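Setting a Refreshment Table on Glass

Wotmont maintains a glass-topped table in each of its visitor lounges. The following procedure applies whenever drinks and a fruit centerpiece are set out for guests. It may also be used at home with any table of a similar kind.

Step 1. Clear and clean the glass

Remove all items from the tabletop and wipe it with a damp microfiber cloth, working from the center toward the edge. Dry the surface with a second cloth. Glass shows streaks from above more readily than from the side, so inspect it while standing. Wipe the rim last.

Step 2. Place the bottles

Bottled drinks are grouped together on one side of the table. Mix the flavors within the group, so that water and soft drinks are both within reach. Keep the remainder of the glass open for cups, a bowl and the centerpiece.
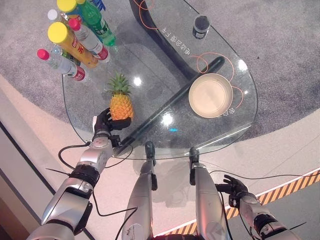
May the bottles be chilled before they are set out?

Chilled bottles are acceptable if they are dried thoroughly with a towel first. Moisture collects under a cold bottle and leaves rings on the glass, and the table should be wiped again after 2 hours.

Step 3. Choose the centerpiece

One small pineapple is sufficient for a table of this size. A larger arrangement blocks the view between guests seated on opposite sides. Select a piece with a full crown and a level base, and confirm that it stands without support. If it rocks, exchange it for another. 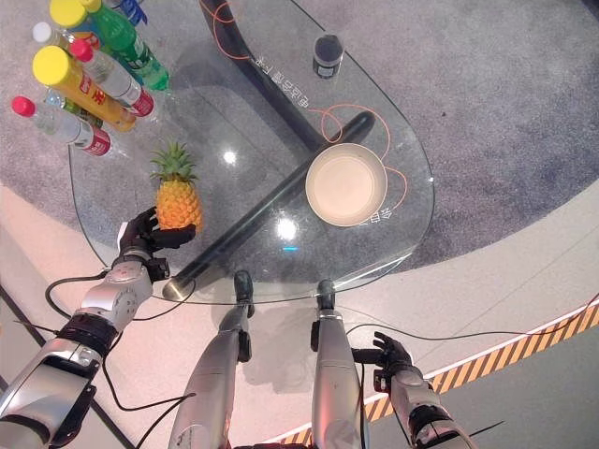 Carry the piece in one hand and lower it straight down. Do not slide it across the glass. Fresh fruit should be rinsed and dried beforehand, and a clear felt pad may be placed beneath it. Decorative fruit requires only a dry cloth.

Step 4. Position the centerpiece

Leave open glass between the pineapple and the bottles so that a guest may lift a drink without touching the crown. Any printed lettering on the tabletop should remain uncovered where possible.

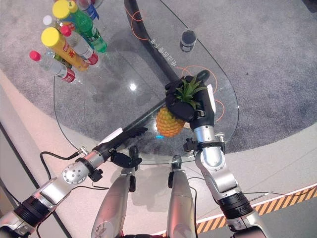
Valquíria Toledo

Lounges with more than one table should follow the same arrangement throughout. Staff who wish to vary the layout for a reception are asked to consult the lounge supervisor by 4 p.m. on the preceding day.

Step 5. Add the cup and bowl

A shallow bowl is suitable for wrapped candy or nuts. Set it well in from the rim. Cups are placed last, upright, and away from the bottles.

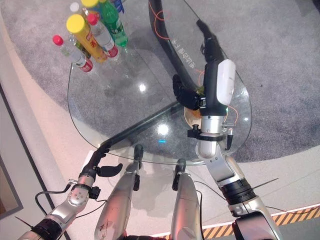

Step 6. Final inspection

Walk once around the table and view it from each side. Remove fingerprints with a dry cloth, taking care not to disturb the bottles. Report chips or scratches in the glass to the facilities desk at extension 361.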